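Clubs > Robotics > Talks and Notes

3 min read

Speaker notes, student robotics club evening, Orolville

Say hello, thank Kamil Jireš for the room and the chairs, and wait for the people in the back to settle. I have 20 minutes and I always run over, so Boris Kubíček will wave at me from the side.

Start with how we got here. Last July the club wanted a project that looked like something from home, and one of the students said, well, what about furniture? Everybody laughed — and then we spent the whole year on it. We named the project Drekik. Pause here, the parents like the name.

Talk about two arms. With one arm you can pick up a tube all day long. Ask it to bring that tube to a socket while the other part slides away from you, and you see why we wanted a second one. The students wrote the first routine in 35 lines, and I still think it is a lovely piece of work, even if we have replaced most of it.

Next slides, let people look for a moment before talking. 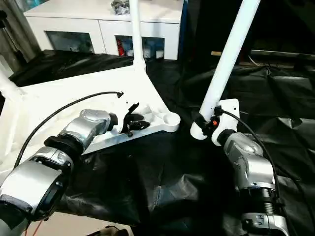

Two arms, a white plate with a socket at its corner, and the long tube.
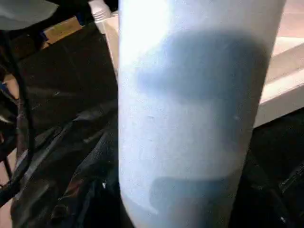
Go on to the part about patience. Lining up is the slow bit, and the younger students found it hard to sit through at first. Tell the story of the Ďurica team, who kept a notebook of every try and were kind enough to let us copy their habit — I can't recommend it warmly enough.

If Boris is waving by now, skip the history of grippers and go straight to sign-up for July. Questions after that, and please repeat each one into the microphone.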